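Funberg F2 Director's Viewfinder

The F2 is an optical viewfinder for framing film shots before the camera is set up. It covers the common cinema aspect ratios, with a separate ring for focal length. Both rings lock — a half turn of the collar releases them.

Supplied with neck cord, pouch and 2 spare mattes. Weight without cord is 295 g. 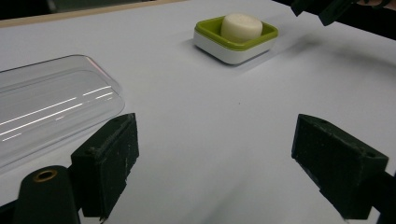 Anamorphic markings are engraved on the outer barrel and match the Bedow lens series. For other lenses, use the conversion card in the pouch. The rubber eyecup can be removed for wearers of glasses.

Price: $1,295 including tax. Dispatched from Cliltar in 15 working days. Warranty 2 years, parts and labour.

We use cookies to remember your cart. Accept | Manage settings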